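From: Lorne Poirier
To: heritage-joinery list
Subject: Re: [joinery] Recoating round tops, shellac or hardwax oil?
In-Reply-To: message from Diane Després

Diane Després wrote:

> We have a batch of round café tables coming back from Beltgate for
> refinishing. The old coating is a mix. Some were done in shellac by
> whoever had them before, some have a brushed varnish over the top of
> it, and a few have been waxed on top of that. The client wants them
> all to match and wants them back in October.
>
> Two questions. First, is it worth trying to keep any of the shellac,
> or should we take everything back to bare timber? Second, Retno thinks
> hardwax oil will mark less under cups and plant pots. I have always
> used a wiping varnish for this. Has anyone compared them on tops that
> get wiped down every day with whatever spray the staff have to hand?
>
> Diane

Diane,

Taking the first question first. I would not try to keep the shellac on the ones that have varnish over it. You will spend longer working out where the shellac ends than you would spend stripping the lot, and the new coat will show every boundary as a change in sheen. On the tops that are shellac only, test a patch on the underside of the edge with meths on a cotton bud. If it softens evenly inside a minute, it is probably a sound shellac film and you can clean it, cut it back and pad over it. If it softens in some places and sits hard in others, somebody has patched it with something else and it should come off.

Wax has to be dealt with before anything else, whichever way you go. White spirit and a grey pad, wiped off with clean cloth, then again with fresh spirit and fresh cloth. Most of the fish-eyes I have been asked to look at came from one pass with the same rag.

On stripping: the raised rims are where it goes wrong. Stripper collects in the inside corner, gets missed at the neutralising stage and then bleeds out under the new finish a few weeks later. I use a shaped scraper ground to the cove, then a stiff nylon brush, then I leave the tops standing on edge overnight. Do not sand the inside of the rim with a machine of any kind. On veneered tops you will be through before you notice, and a round one gives you no straight grain to hide the repair.

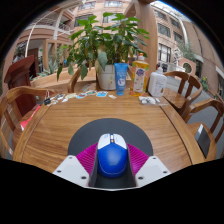
Sheen is the part I would settle with the client before buying any material. My own tests were done on full tops, as sample boards never have an edge and edges are half the problem. Gloss looks very well on a honey-brown striped grain like the table under that blue mouse, and the raised rim catches the light nicely, but full gloss also shows every wipe mark in a room with windows. For café use I would go to satin and offer gloss only if they ask for it in writing. If you do go to gloss, rub out the last coat in the direction of the grain right up to the rim and finish the last inch by hand. Anything circular will show as a halo once the tops are back in place under spotlights.

On the second question, I have compared the two, though with fewer tops than I would like. The test was set up at the Tastham workshop with Sotiris Tsakiris. We had solid tops and veneered tops from the same source, all taken back to bare timber and finished at 220 grit. Half were given two thin coats of hardwax oil, buffed. The other half had three wiped coats of an oil-based varnish, thinned for the first coat and neat for the other two. All were left for three weeks before anything was put on them.

Findings, in the order they are likely to matter to you:

Standing water. The varnish was better. A wet saucer left overnight gave a faint ring in the oiled tops and nothing visible in the varnished ones. The ring in the oil went with a light rub and a little fresh oil, so you may not regard it as a failure.

Plant pots. Neither finish coped with an unglazed pot that had been watered and left. Both went dark beneath it. A glazed pot with a dry base did no harm to either. I would tell the client to use saucers with feet, whatever finish you choose, and put it in the care sheet.

Daily spray. This was the clearest result. The alkaline kitchen sprays dulled the oiled tops within a fortnight, more so near the rim where liquid collects. The varnish lost a little sheen but stayed even. With a neutral soap, I could not separate the two.

Scratches. The oil hid them better and was far easier to repair. A varnished top with a deep scratch needs the whole surface flattened and recoated if the client is fussy.

Heat. Not tested properly. We put a few hot cups down, which proves very little.

So Retno is right about repair and wrong, I think, about marking. If the staff can be held to one cleaning product, use the oil. If they cannot, use the varnish and accept that it will come back to you in a few years for a full strip.

On quantities, I keep a record of spread rates and the figure I would plan on for two coats of hardwax oil is 50 ml per top at the size you gave me off-list. The tin will suggest less. Veneer takes less than solid, but the rim and underside use up the difference. Do coat the underside. I have seen solid tops cup within a season after being sealed on the face only.

On price, Girard quoted me 1,523 for materials on a job that sounds much like yours, and 2,376 with the strip done by them. I did not take the second quote. Their dip tank is too hot for old animal glue and they were vague when I asked about joints. Harvey Ouellet may have had a better experience and can correct me.

Two smaller points. The Alusus pads sold as equivalent to grey are a good deal coarser, so try one on scrap before you use it between coats. And mark each top and its base before you take them apart. The screw positions on these were drilled by eye and no two will swap.

I can send the full notes with the gloss meter readings if anyone wants them. They are in a spreadsheet and the column headings need some explanation. I would also be interested to hear from anyone who has tried a water-based finish over cleaned shellac on a round top, particularly how it behaved at the rim.

Lorne

--
To unsubscribe, send a blank message with "leave" in the subject line.
Attachments over the list limit are held until a moderator releases them.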